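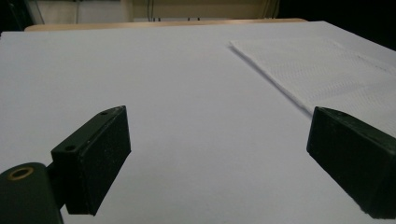
Slide 1. Start with the Brorkach brochure. Read the line out: "homes within reach of every local buyer." Pause. Ask who in the room has tried.

Slide 2. The numbers. 57 homes in the first phase, 23 sold as shared ownership. The builder calls those affordable. On a half share, rent plus service charge plus mortgage comes to $1,272 a month. Ask what people pay now. Don't argue with the answers.

Slide 3. Urnilley. Same builder, same wording, 3 years earlier. Service charge has gone up every year since. I asked Relach, the managing agent, for a breakdown and got a leaflet. Hold up leaflet.

Slide 4. They will say supply brings prices down. Maybe. I'd like to see it in a resale price first. Skip the chart if we're running behind.

Slide 5. What to ask at the sales office on Enriquez Street:
Who sets the charge, and is there a cap?
What does it cost to buy more of the home later?
Can I take the lease away and read it?

Questions. If the sales team is here, let them go first.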